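Dents in foam blocks – will they come out?

Drosora
I have a set of light blue foam blocks that spent the winter at the bottom of a Hovum bin. Several have small pits pressed into them. Can I fix this or should I buy new ones?

Gentile
Just get new ones, they're cheap.

Lauri Kinnunen
Depends on the foam. Leave them out flat for 10 days with nothing on top – shallow grooves often fade. Small pits with a sharp rim, like on my blue one, usually stay.

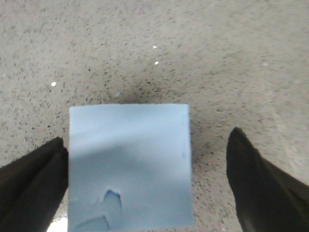

Clakgate
Warm water worked on mine. Don't use a hair dryer, I ruined one.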